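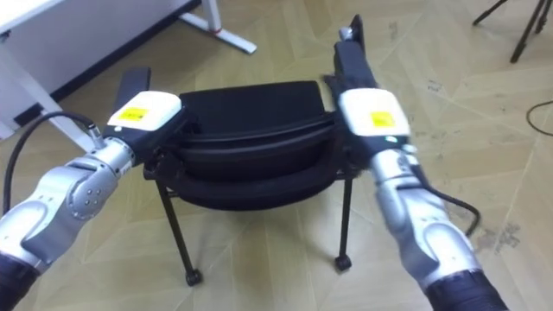
Chapter 5
Recording the Incident Location

An incident report fixes three things before anything else: the time of the call, the time of arrival, and the place. Of these, the place causes the most trouble in later review. An address identifies a parcel of land, while an investigator needs a point inside it, and the two are often confused in first reports. Movable objects make poor reference points. A black chair standing on a tiled floor may be the most obvious thing in a room, but a distance measured from it has no value once the chair is shifted; the floor tiles, being fixed, can serve as a grid if one corner of the room is named as the origin. This chapter covers the choice of reference points, the two common methods of measurement, and the wording of the location line in the written report.

5.1 Terms

A reference point is a permanent feature from which distances are taken. Building corners, utility poles with a stamped number, and curb lines at an intersection are acceptable. Parked vehicles, trash containers, furniture, and temporary signs are not.

A baseline is a straight line between two reference points. Its length is measured once and entered at the top of the sketch.

The location line is the single sentence in the report that states where the incident took place. It is written last, after the sketch has been checked.

5.2 Block numbers and intersections

Dispatch records usually give a block number or the nearest intersection. Both are approximations supplied by a caller, often under stress, and neither should be copied into the location line without a check on the ground. In the Jamendale exercise used throughout this book, the caller names the intersection of Trornetti Street and Talholm Avenue. The responding officer finds the complainant 17 yards north of the curb line, in front of a building numbered 1836. The dispatch entry is kept as received. The officer's finding is entered separately, and the two are never merged.

Where a property has more than one entrance, the report names the entrance used. Arnardóttir Court, the second exercise site, has three entrances under one street number, and a report that gives only the number can't be used to reconstruct the route of a witness.

5.3 Selecting a method

Two methods are in general use. The baseline method records, for each item, the distance along the baseline and the distance out from it at a right angle. Triangulation records the distance from each item to two reference points. The baseline method is faster on streets and in corridors. Triangulation is preferred on open or uneven ground, where a right angle is hard to hold by eye.

The method chosen is stated on the sketch. If it changes partway through, a second sketch is started.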